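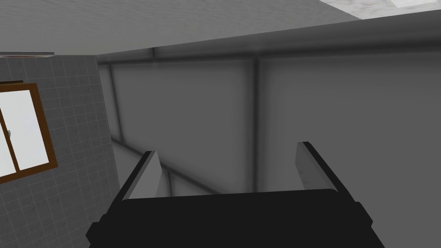 First remark from the prep side this morning, before I had my coat off: if the arm takes over putting away, do we still get to decide where things live? Good question, and I wrote it on the board so it would stay there. My answer was yes, and the shelf map stays with the kitchen crew. Gritlow reads the map, it doesn't write it.

6 May 2018, Jerkusum notebook, sim bench

Ran the put-away job in the simulated kitchen again with the new approach paths. 600 runs overnight, log is 1724 if anyone wants to dig. Empty fingers for all of it, we're only testing how the arm gets to a spot and backs out again. I love how quickly we can try things now! Last September a change like this meant closing the real kitchen at Girnton for an afternoon and everybody standing in the corridor with their lunch.

Things to fix:
- the turn near the big gray panel is too tight. Wrist angle looks fine on paper, feels wrong when you watch it. Try a wider arc.
- slow down before the counter. The real one at Girnton is in use by people with knives, so the speed there is theirs to set.
- stop button in the sim does nothing yet. Hook it up, even if it seems silly.

Talked through shifts over lunch. The early person now comes in at 6 and spends the first stretch unloading and stacking before any cooking gets done. With the arm on unloading they could start on stock and bread straight away, or come in later. Opinions split on which! Two people said later, loudly. One would miss the quiet part of the morning, and I hadn't thought of that at all. Need to ask the evening crew too, they've had no say so far and they get the heavy end of it.

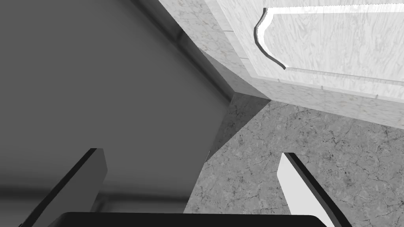 Will I have to clean up after it, though? was what came back from the evening crew when I went down with the plan, followed by a long list of what goes wrong with the dishwasher. Took all of it down. The short version is that every machine we've brought in has come with a small extra job, and the extra job lands on whoever closes. So I want wiping down the gripper and the end-of-day check written into somebody's paid time from the start.

They were also keen to teach it, which made my day. The closers know which racks stick and which stack always slides, and I'd much rather have that in the task list than find it out ourselves with a tray of bowls. Plan is for two of them to sit at the bench with us and pick the next set of positions. Fourie have the training sheets from the old conveyor, ask if we can reuse the layout.

Budget note: 2000 left on the bench line. Would like to put it toward the closers' hours at the bench and hold off on the second monitor.

Next: counter approach at half speed, then the same again with the corner start. Stop button first.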